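Norunden Hand Skills Project: Progress Report to the Prumard Fund
Second reporting period
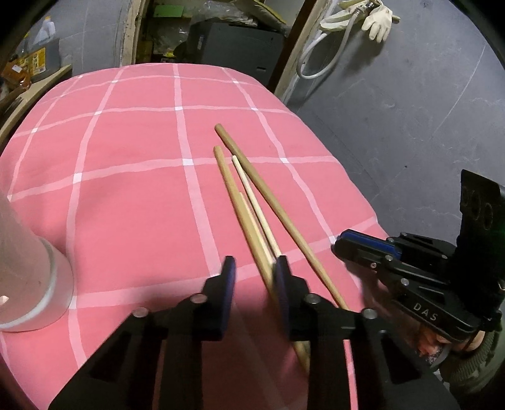 Submitted by Araceli Collado, project lead
February 23, 2020

We are very happy with where things stand! The first period went mostly into getting the hand-held grippers to behave, and I know parts of that report made for dry reading. This time I get to write about people showing tasks, which was the reason we asked for the grant in the first place.

As a reminder of the method, a person holds a gripper in each hand and does an ordinary job with them, and the recording of that is what the robot learns from. The person feels the pull and the slip through the grippers and corrects without thinking about it. We had planned to split the work evenly between this and remote control from the desk, but the hand-held side has moved so much faster that we would like to talk with you about changing the balance (see the last section).

Work done this period

We now have 300 usable showings in the Lurus set, all of them recorded on tables in working rooms, with the usual clutter left where it was. Our early recordings came off a clean bench with a plain top, and the robot did fine on that bench and poorly everywhere else. Patterned cloths, shelves full of bottles, doorways with storage behind them: all of that goes in now, and we think the learning is better for it.

The stick task has been the main one. Slender wooden sticks, two thicker brown ones and two thinner pale ones, lie slanting across a pink checked cloth, and the person picks them up one at a time and sorts them by thickness. It sounds like nothing. Then you try it with grippers! A thin stick lying right up against a thick one is hard to take hold of alone, and people find their own ways of doing it. Some tip the thick one away with one finger first, some come in from the end and slide the thin one free. We stopped telling people which way to do it and have kept both in the set.

The blue pads on the fingers have held up well. We had put money aside for replacements and have hardly touched it.

Training people

We have 18 people who can now record without one of us standing next to them. Most were comfortable after a single session, and the ones who took longer nearly always had the same trouble, which was hurrying the close. A person's own hand closes on a stick almost before they have decided to, and with the grippers you need a short pause first. We added a few minutes of practice on soft cloth at the start (folding, nothing harder) and that has helped a lot.

Remote control

Slower going here. The delay between the desk controls and the arm is small, but people feel it on thin objects and start to overcorrect. The Herrero controls arrived later than we hoped and we only have some 4 hours of good remote recordings so far. They are useful hours, mainly for larger objects such as jugs and tubs, and I would not want to drop this part of the work. It simply needs a calmer pace.

Problems

We lost 2 full sessions to a bad clock setting that left the left and right grippers out of step with each other. The check is now part of the start-up list and we have not seen it again. Lighting near the table is still uneven, with deep shadow between the gripper arms at certain angles, and we are trying a second lamp.

Next steps and one request

The coming period goes to handing over: one gripper passes the stick to the other before it is set down. I am really looking forward to this one. The first tries were clumsy and fun to watch, and a few were surprisingly smooth.

Our request is to move part of the remote control budget over to paying more people for hand-held recording. The total would stay the same. A revised table of costs will come to you separately, and I would be glad to go through it by phone before you decide.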